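The Drawer Demo

By Marcus Yazzie

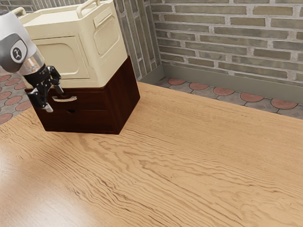

The simulated arm at the upper drawer handle, from the Modarent open day.

The man next to me clapped when the drawer opened. I want to be fair to him. It was late in the afternoon, he had driven a long way, and we had both been standing in a converted loading bay since lunch. But I have been opening drawers for most of my life and I have never once been applauded for it, so I started wondering what exactly we had come to see.

Modarent holds its open day every September. The company rents out automation to small businesses, mostly warehouses and repair shops, and this year it wanted to talk about homes. The pitch was a software package called Florgate, which is supposed to teach a robot arm to handle ordinary furniture. Most of the teaching goes on inside a simulator, and most of the demonstration did too. We watched it on a big screen. There was a small dark cabinet with two drawers, sitting on a table, with a cream storage box stacked on top of it. A white arm came in from the side with a black gripper on the end and went for the silver handle on the upper drawer.

The rendering is very good. The wood grain on the table was nicer than the wood grain on my table. Somebody had bothered with a brick wall and a patterned tile floor, and people near me spent a while admiring the tile. I think that was part of the trouble. When a picture looks that much like a room, you stop asking whether anything in it weighs what it should.

Ziad Hourani, who ran the session, told us the arm had been put through 644 practice rounds for the drawer task. He said this as if the number settled something. I asked how many of those had ended with the drawer open, and he said the team was "looking at quality of attempt" and moved on to a slide. I don't hold it against him personally. He was polite, he knew the system cold, and he had a schedule to keep. It was still the only question I cared about and I went home without an answer.

My other question was about the lower drawer. The upper one has a bar you can get your fingers behind. The lower one only has a slot cut into its top edge, the kind of thing you hook with a fingertip without thinking. We never saw the arm try it. All afternoon it was the top drawer, the bar handle, the same approach. If I were selling a machine for people's homes, I would want to show the awkward drawer, since the awkward drawer is the one in my kitchen. It sticks in summer. It has a loose runner and a rubber band ball that rolls to the back and jams it. I would have paid for parking twice to see a simulated arm deal with the rubber band ball.

I'm told by people who know more than I do that simulation is the sensible place to start. You can fail cheaply there. You can change the light, swap the cabinet, stack a box on top of it and run the whole thing again while everyone is asleep. I accept all of that. A pilot trains in a simulator before taking up a plane, and I'm glad of it. But the airline doesn't invite me to watch the simulator and then ask me to put down a deposit on the flight.

And there was a deposit. The home trial, under the name Madside, is taking sign-ups now, with 17 places in the first group. The form asked for the size of my kitchen and whether I had pets. It did not ask what was in my drawers or whether any of them opened properly.

They did have one real arm in the building, over by the coffee. It was switched off while I was there. A woman from Nassar, a distributor that handles some of Modarent's equipment, told me it would be running "after the break," and I waited through the break and then some. Maybe it ran later. I had to leave at five.

I would like to be wrong about this. My mother has arthritis in both hands, and a drawer is a real obstacle for her on a bad morning — she leaves the cutlery out on the counter now so she doesn't have to pull anything. A machine that could do that one job, in her kitchen, with her swollen old pine drawers, would be worth a good deal of money to our family. So I took the brochure. I left the form on the table, and if they hold another open day next year with the arm by the coffee plugged in and a bad drawer in front of it, I'll fill one out.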